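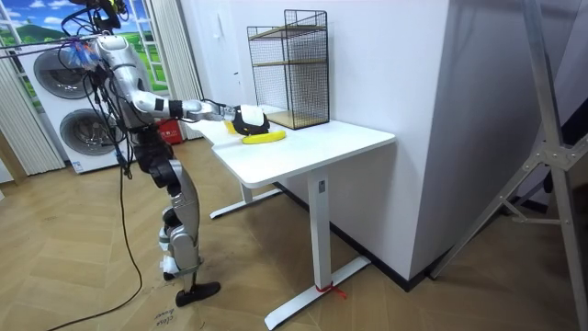
*Session 2 of 9: a yellow banana on the white desk.*

**Curkomska Short Courses, Amham site, Room 538**
**Fruit at Home: where it sits and why it matters**

Welcome back! Last time we got through the whole of citrus, which was a bit of a gallop, so tonight we slow down and give nearly all our time to two fruits most of you have in the house already. Bring your storage diary out now, as we'll be adding to it as we go.

## 1. The banana carries on without the tree

Bananas are picked green and go on ripening long after they've been cut. Inside the fruit, starch turns to sugar, the flesh softens and the skin loses its green. I find this wonderful every single time. You can buy a starchy, slightly chalky banana at the start of the week and have a completely different food by the end of it, and all you did was leave it alone.

Words to have in your notes:

- **Climacteric fruit**: fruit that can go on ripening after picking, with a burst of breathing (respiration) as it does so. Bananas, apples, pears, avocados, tomatoes.
- **Non-climacteric fruit**: fruit that doesn't really ripen any further once picked. Grapes, strawberries, lemons. They can soften or shrivel, but they won't get properly sweeter.
- **Ethylene**: a gas that plants make themselves. In climacteric fruit it sets ripening going, and the ripening fruit then gives off more of it.

Read the skin before you read anything else. Green at the ends and yellow in the middle means there's still time in hand. Yellow all over is the usual eating stage, and brown flecks tell you the sugar is well up (perfect for a loaf, or for mashing on toast if you're like me). Look at both ends of the fruit as well as the middle, as people often miss a green tip.

## 2. Loose, or in a basket?

A hard surface is fine for a banana for an hour and not so good for a week. The fruit rests on a small part of its curve, and that's where the bruise tends to come. Turning it helps a little. Hanging the bunch helps more.

Baskets with holes in the sides are my favourite cheap bit of kitchen kit. Air can get through, you can see a bad patch from the side before you smell it, and a plastic one goes straight under the tap. Keep to one layer for soft fruit. Apples will put up with being stacked, within reason, but go through them often, as one rotten apple really does spoil its neighbours.

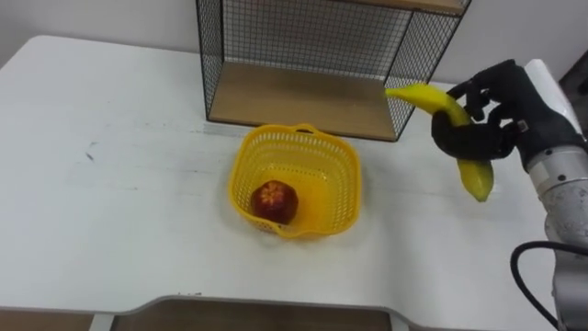
Someone in the Kirnik group objected that their family has always kept apples and bananas in one bowl, and that everything gets eaten long before it spoils. Fair point, and a lovely thing to bring up! If your bowl empties quickly, carry on as you are. The advice to separate them is for households where fruit hangs about.

Apples are generous with their ethylene. Put a ripe one in with green-tipped bananas and the bananas will usually hurry along. You can use this on purpose:

1. Put the greenish bananas in a paper bag with a ripe apple.
2. Fold the top over loosely.
3. Look every day, and take them out when the colour suits you.

To slow things down, do the reverse. Apples go in the fridge, bananas stay out at room temperature, and there's plenty of air around both. A banana put in the fridge while green may never ripen well. A ripe one can go in quite happily: the skin turns an alarming brown but the inside keeps for a few days more.

## 3. Where in the room

Think about sun, heat and traffic. A sunny windowsill is too warm for most fruit, and so is the top of the fridge in many kitchens. An open shelf is good if you can see what's on it. Fruit at eye level gets eaten, and fruit behind the cereal gets found in January.

Wipe the surface before the fruit goes back, and wipe the basket too. Old juice brings fruit flies.

## For your diary

- Start two bananas of the same colour, one beside an apple and one in another room. Note the skin colour daily, at the same time of day.
- Draw a quick plan of your kitchen and mark where fruit lives now. Would you move anything?
- Anyone taking the Uzor certificate: the diary counts towards your 3,000 words, so keep the scruffy notes as well as the neat ones.

Next session is pears, which are maddening and marvellous. Please bring one hard pear, any variety, and a small knife with a cover on it.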